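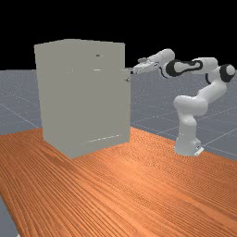 Titura Drawer Cabinet, Pale Grey
Product code 1201-TG

The Titura is a plain storage cabinet for home offices, sewing rooms and small workshops. It has flat faces, square edges and a matte finish. We have sold it since we opened the Plostavness showroom and it is still the cabinet we are asked for most.

It arrives assembled. The drawers are already on their runners and the handles are packed in a bag taped inside the top drawer, along with the screws and two spare shelf pins. You will need a Phillips head screwdriver.

Price
$182, including GST. Delivery is extra and is worked out at checkout from your postcode. Pick-up from Plostavness is free.

What it suits
Paper, fabric, hand tools, craft supplies, cables, chargers. The bottom drawer takes A4 suspension files if you add the Esex file rail, sold separately. The top drawer is too shallow for files.

It is not meant for bathrooms, laundries or anywhere outdoors. The finish will put up with a damp cloth but not with standing water. If you need something for a garage, look at the Khondokar range, which costs more and has sealed edges.

Drawers and handles
Drawers open to three-quarters of their depth and then meet a stop. To take one right out, lift the front slightly at the stop and pull. Put it back at the same angle and push until you feel it drop onto the runner.

The standard handle is a slim bar. Black and brass colours can be ordered at no extra charge, but allow five working days. The screw holes are a common spacing, so most replacement bars from a hardware shop will fit.

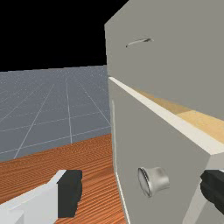 Placement
Put the cabinet on a level surface. If a drawer drifts open by itself, the floor is usually out – turn the front feet a little at a time until it stays shut. Leave a small gap at the back for skirting boards and power cords.

In a home with young children, fix the cabinet to the wall with the strap supplied. Load the heavier things low down and open one drawer at a time.

Care
Wipe with warm water and a drop of dishwashing liquid, then dry. Don't use cream cleansers or scouring pads, as they leave shiny patches on the matte finish that can't be fixed. Rub a bit of candle wax along the runners once a year.

Warranty and returns
The cabinet is covered for 5 years against faults in the runners, panels and feet. Scratches and water damage are not covered. Unused cabinets can be returned within 30 days. Please keep the carton, as we can't arrange a courier without it.

Stock
The last shipment has mostly gone and there are 74 left in pale grey. White is sold out until August. We don't keep a waiting list, but you can ask for an email from the stock page.

Customer comments

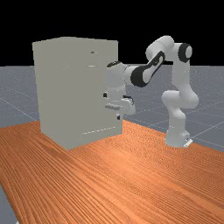
Maree: Bought two of these for my patchwork fabric and they hold more than I expected. The runners were stiff for the first week, then the candle wax sorted it. Would like a deeper top drawer. Do you sell the file rail on its own or only with a cabinet?

Reply from the shop: The rail is sold on its own. Search for Esex on the accessories page.

Page updated 14/06/2023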